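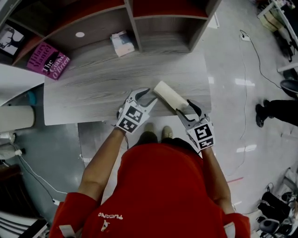
6 min read

Coming to Lolville for an Exchange Semester: Frequently Asked Questions

These answers are for incoming exchange students who already have a nomination from their home university. If you haven't been nominated yet, talk to your own international office first. We can't open an application for you from this end.

Applying

When will I hear back after I submit the application?

Most students get an answer in four to six weeks. Applications with a missing transcript go to the back of the line, so check that yours uploaded properly. The portal accepts PDF files only. It will let you submit without a transcript and won't warn you.

Can I come for a full year?

Yes, if your home university agrees to it. Tell us on the application form. Changing from one semester to a full year later is possible, but you may have to move to a different room in January.

Do I need a language test?

Students whose home program is taught in English don't. Everyone else needs a test result or a signed letter from a language teacher at their university. The letter should state your level and be on the department's paper.

My home semester ends after yours begins. Is that a problem?

It can be. You may miss up to one week of classes with written permission from your instructors. Lab courses don't allow this. If you have an exam at home during our first week, ask whether it can be moved or taken here – we have supervised exams for visiting students before, and your instructor only needs to fill out a one-page form.

Courses and credits

How many courses should I take?

Four is normal. Three is the minimum for full-time status, and full-time status is what your visa depends on. Five is allowed, but you need a signature from the exchange adviser. Students who take five in their first semester often drop one by the middle of October.

Will I get the courses on my learning agreement?

Usually most of them. Upper-level seminars fill up with our own students before exchange registration opens. List at least two backup courses and have your home coordinator approve them before you leave. Getting approval from another time zone during the first week of class is slow.

How do grades transfer?

We send one official transcript to your home university after the semester closes. How they convert the grades is up to them, and we have no say in it. Ask for their conversion table in writing.

Can I take a course pass/fail?

One course per semester. You choose by the end of the second week and can't change it after that. Some home universities don't count a pass toward your degree.

Housing

Where do exchange students live?

Nearly all of them live in Leneo Hall, on the north side of campus. It has 44 rooms, most of them doubles, with a shared kitchen on each floor. You can also rent privately in town, but leases usually run 10 months, and few landlords will sign for less.

What is in the room?

A bed, a desk, a chair, a closet and a reading lamp for each person. Sheets, pillows and towels aren't included. You can buy a bedding set through the housing form and it will be on your bed when you arrive. Kitchens have a stove, a refrigerator and a microwave, but no pots or dishes.

Can I choose my roommate?

You can name one person, and that person has to name you too. Otherwise we match people by their answers on the sleep and noise questions. Please answer those as you really live. The most common reason for a room change is a mismatch in bedtimes.

Can I stay during the winter break?

Yes, if you are here for both semesters. Sign up in November. The dining hall closes for the break, so plan on cooking.
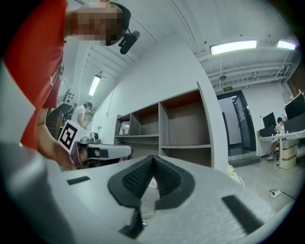 Red shirt, head strap and small camera. Photo: Jailson Fagundes

Arriving

When should I get here?

Move-in day is the Tuesday before classes begin. The housing desk in Leneo Hall is open until 9 p.m. that day. If your flight lands later, email us your arrival time and we will leave your key in the lockbox by the side door.

How do I get to campus from the airport?

Take the train to the central station and then bus 33, which stops in front of the library. Buy the bus ticket from the machine on the platform. Drivers don't take cash. A taxi from the station is easier if you have more than one large suitcase.

Is orientation required?

The morning session is. It covers visa rules, health insurance and course registration, and you pick up your Jorer card at the end of it. The campus walk and the dinner are optional, but most people go.

What is a Jorer card?

It is the campus ID. It opens your building, pays for laundry and printing, and lets you borrow books. A replacement takes one working day. Upload a photo before you travel, or you will have to wait in line to have one taken.

Money and work

What does a semester cost apart from tuition?

You pay tuition at home and housing to us. On top of that, set money aside for food, books, a phone plan and travel. Textbooks vary a lot by subject. The library keeps 2 copies of each required book at the front desk, for use inside the building.

Can I work while I study?

On-campus jobs are open to exchange students. Off-campus work generally isn't permitted on an exchange visa. Jobs in the library and the dining hall are posted in late August and go fast.

Do I need a local bank account?

For one semester, many students manage with a card from home. If you plan to work on campus you will need an account, as wages aren't paid in cash. Bring your passport and your housing letter to the bank.

Health and everyday life

Does my insurance from home count?

Only if it covers hospital care for the whole stay and the policy is available in English. Send it to us by the deadline in your acceptance letter. If it isn't accepted, you will be enrolled in the campus plan and billed for it.

What if I am homesick?

Many students are, often in the third or fourth week, when the first rush is over. The counseling office sees exchange students at no charge and you don't need a referral. There is also a drop-in hour every week in the Mahmoudi Building, second floor, with tea and usually something to eat. You can come alone and leave when you like.

Can my family visit?

Yes. Guests may stay in your room for up to three nights if your roommate agrees. Register them at the housing desk. For longer visits, look for a hotel early, especially near graduation.

Who do I contact with other questions?

Write to the exchange office from your university email address and include your application number. We are open weekdays from 9 a.m. to 4 p.m. During move-in week, replies can take a few days, so call if it's urgent.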